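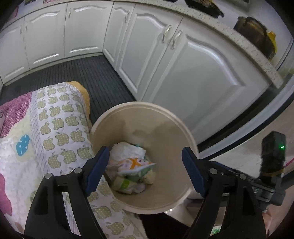
Workshop > Notebooks > Household bench > Entries

Entries | Materials | Bookings | Search | Log in

20/06/2019

Small-flat room, bins and bedding. Written up by Francine Chisholm, with notes from Czesław Nowakowski where marked CN.

Carried on with the wastebasket trials. The question is still the one from February: how much does a plain open bin hold in ordinary use before people start pressing the rubbish down or leaving it on the side, and does it matter where the bin stands. We are using the beige round one for now. The Toivonen bin has a lid and I want a full set of notes on the open one first.

Setup. Bin on the floor next to the quilt, kitchen cabinets behind. Dark ribbed mat down as before. I had thought of taking the mat up, but the bin slides on bare floor when it gets knocked and I would sooner deal with one thing at a time. The ridges catch crumbs. Vacuum along the ridges, then across, then along again. A broom only pushes the crumbs from one groove to the next.

Rubbish. Light stuff only, the kind that ends up in a bedroom or living room bin: tissues, snack wrappers, bits of packaging, thin plastic bags. No food and nothing wet. The tub of clean rubbish under the bench was weighed this morning at 840 g. Please put it back in the tub when you are done. Last time half of it went out with the real trash and I had to start a new lot.

Notes on filling:

– Tissue and paper wads take up a lot of room for what they weigh. Two or three on top make the bin look fuller than it is.
– Snack wrappers spring open again. Folding them in thirds helps for a few minutes.
– Thin plastic bags are the worst. They drift when dropped and like to settle against the wall of the bin. If bunched up tight first they go where you want them.
– Order matters. Bags first and wrappers on top gave a lower heap than the other way around. Did this 5 times each way. Heights are on the loose sheet, not copied here yet.

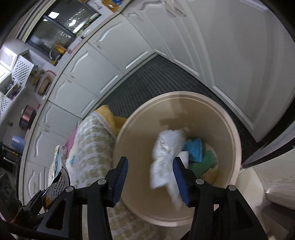

Crumpled white bag inside the bin, a blue wrapper and a crumpled green piece at the bottom.

CN: The bin is easier to use when it is tipped a little toward the person. You see what is in there and you don't miss the opening. Could we try a wedge under one side? I have offcuts from the Lasden shelf that would do.

Yes to the wedge. Keep it low, or the bin will go over when somebody catches the rim.

Bedding. The quilt with the little green apples stays in the room. It is printed and patched all over, so a dropped tissue shows up well enough on the white parts but a small wrapper can get lost in the pattern. Check the folds before you say everything has been picked up. I found a candy paper in one when shaking it out.

I would also like to know whether a bin pushed right up to soft bedding gets used differently from one standing clear. My feeling is that the bedding closes off one side and people drop things from the other side only, so the heap leans. We need more runs before I write that down as a result.

Wash the quilt on cool. The Henach powder left streaks on the mustard edging of the last piece we had, so use the liquid. Dry it flat if there is space on the rack.

To do:

– Copy the heights from the loose sheet into the book
– Wedge (CN)
– Wipe out the bin, inside wall and under the rim
– Ask Tresora if the 9 liter bin comes in the same shape
– Same runs with the bin over by the cabinets

Stopped at four. Room left set up, please don't move the mat.

Comments (3)

czeslaw_n: Wedge is cut, it's on the windowsill. Two heights, try the thin one first.

bench2: Is the tub of rubbish free to borrow tomorrow? I only need the wrappers.

fchisholm: Yes, but weigh it before and after and write both in the front of the book.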